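Buscar en la revista Escriba y pulse Intro

La sábana de Adetti

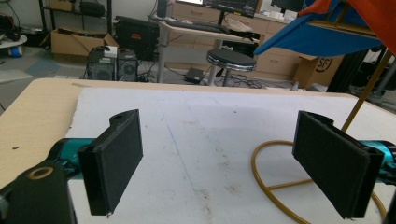
La mesa cubierta, con el cable amarillo a la derecha.

En Adetti juraban que la mesa contestaba. Bastaba con cubrirla de blanco, hacer la pregunta y esperar una mancha. Habían cobrado 1100 por la primera consulta y querían 900 más por la mía.

Miré la tela. Tenía borrones grises y una línea azul, tan fina que cualquiera la habría trazado con prisa.

—Es un sí —dijeron.

—Es una raya.

Pregunté entonces por la caja de cartón de la pared, por si también opinaba. Silencio. Al fondo, el taburete negro seguía delante del escritorio, y me senté a esperar algo mejor que una raya.

Pagué la mitad. Al salir volví a mirar la línea y me pareció más larga, pero yo nunca la había medido.

Relatos recientes
El pozo de Burkier
Habitación 3767
Carta a Vallejo
Elent, de noche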